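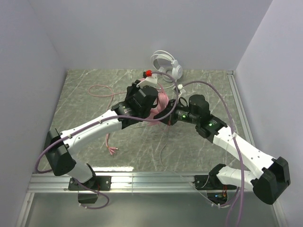 My sister made me go to the open day. I want that on the record, seeing as she now tells everybody it was my idea and that I dragged her there at nine in the morning with a thermos.

The way it really went, she'd gotten two tickets through her work, her husband bailed, and I was the only person she knew with a free day and no good excuse. I was between jobs. I'd been between jobs since spring, and by September I'd run through all the closets in my apartment and had started alphabetizing the spices. So when she called and said, "Do you want to see some robots?" I said sure, the way you'd say sure to soup.

The place was called Berkavano, out past the tire outlet, in one of those long low buildings you drive by for ten years and figure is a dentist. They had a banner up and a tent with coffee. A kid in a lanyard handed me a sticker and a map and told me there were 2,000 people signed up, so if I wanted to see the arms up close I should do that first and save the lecture for later. My sister, naturally, wanted the lecture. She likes a chair. We agreed to meet back at the coffee at noon and off she went.

I followed the arrows on the floor. Down a hallway, past a room full of people soldering, past a vending machine with nothing in it but ginger ale, and into a big bright space with stations set up along the walls, each with its own little rope and its own little crowd. One was sorting bolts. One was folding something. The crowd at the folding one was four deep and there was a dad with a toddler on his shoulders, so I gave up on that and drifted to the far end, where hardly anyone was standing.

The card on the rope said CABLES, and under that, somebody had written in marker, "yes, it's slow."

I'm going to tell you right now that I watched that thing for an hour and a half.

It was two white arms in a kind of white box, and they were working on a tangle. Pink cord, a whole wad of it, and a pair of headphones lying behind, the big over-the-ear kind. One arm would hold and the other would nudge. Then they'd both stop, and little green lights would glow away on them, and you'd think it was over, it had quit, and then one gripper would ease forward maybe the width of a pencil and take hold of a loop.

I have to explain about me and cables. My mother ran a repair counter for thirty years, lamps and radios and later on phones, in the back of a hardware store called Luangrath. When I was little she kept a box under the counter, and everything that came in with a cord ended up in that box eventually, and the box was my job. I'd sit on an upside-down bucket and undo it. She never hurried me. She'd say, "Find an end," and go back to her lamp. That was the entire training. If I pulled, she could hear it somehow, with her back turned and the radio going, and she'd say, "Don't pull," and I'd quit pulling.

So I'm standing at this rope, a grown adult with a sticker on, and the arm on the left takes hold of a loop, and I said, out loud, "Don't pull."

And it didn't! It sort of leaned. It gave the loop some slack and then it went and looked for a different spot, and I swear my eyes stung.

"You've done this before," said the woman running the station. I hadn't even noticed her. She was on a stool off to the side with a laptop on her knees and a sandwich balanced on the laptop, and she had the gray look of a person who'd been in the building since five.

I told her about the box and the bucket. I figured she'd smile and look at her screen, but she put the sandwich down.

"How'd you know which end?" she asked.

"You don't," I said. "You pick one. If it goes bad you back up and pick the other one."

"How do you know it's going bad?"

Well, I had to think about that. Nobody had ever asked me. I stood there making shapes in the air with my hands like I was playing an invisible accordion. I said it gets tight in a place where you're not touching it. You move something over here and something way over there goes stiff, and that's the one that's actually in charge, and you have to go talk to that one first. She wrote it down! She typed it with one finger, the other hand being occupied with mustard.

She told me a bit about the thing, which they called Ruler. I asked why Ruler and she said it was short for something and the something had been forgotten. It had gone through 580 tangles so far, and she'd made a good share of them herself, at night, by putting cords in a tote bag and walking up and down the stairs. I said the stairs were smart. I said if she really wanted a bad one she should put it in a coat pocket with keys and go to the movies.

People came and went behind me. A couple of boys watched for maybe a minute and one said it was broken. A man in a nice jacket asked what it was for, and she said taking apart old electronics without wrecking the good parts, and he asked how many it could do in an hour, and she told him, and he went to see the bolts.

I stayed. I'd like to say I was learning something but mostly I was rooting for it. At one point it got itself into real trouble, everything bunched in the middle and both arms practically nose to nose over the mess, and I was gripping the rope like it was the ninth inning. The woman had her hand near a button. I shook my head at her. I have no idea where I got the nerve, it was her machine.

"Give it a second," I said.

She gave it a second. She gave it a lot of seconds. The right arm let go, backed up, and came in lower. And the whole wad kind of sighed open, the way they do, when what looked like ten knots is one loop lying across another loop. I yelled. The dad with the toddler turned around. The toddler clapped, though I think just in general.

That was when my phone went off, and it was my sister, and it was twenty to one.

She was not pleased. She'd sat through the entire lecture next to a man who was eating sunflower seeds, and then stood at the coffee tent by herself for forty minutes, and the coffee had run out. I said I was sorry and that I'd be right there, and then I stayed five more minutes to see if it would start another one.

Before I left, the woman tore the corner off her sandwich paper and wrote an address on it. A sister company, she said, Dristasari, two doors down, same parking lot. They had 230 bins of donated junk cords and they needed someone to sort them into easy and hard, by hand, someone who could look at a tangle and tell. It didn't pay much. They'd tried a couple of people and they all pulled.

I told her I'd have to think about it, and folded up the paper, which had mustard on it, and put it in my wallet behind my license.

In the car my sister wanted to know what on earth I'd been looking at all that time. I tried to tell her. I got as far as the box under the counter and she said, "You hated that box."

"I did not."

"You cried. You said it was child labor. Mom had to buy you a popsicle."

I don't remember any popsicle. I remember the bucket, and how the rim of it left a circle on the backs of my legs. We argued about it all the way past the tire outlet, and then she needed her phone charged, and reached into my glove compartment for the cord, and out it came with everything else in there attached to it. She started yanking.

"Give me that," I said, and pulled over.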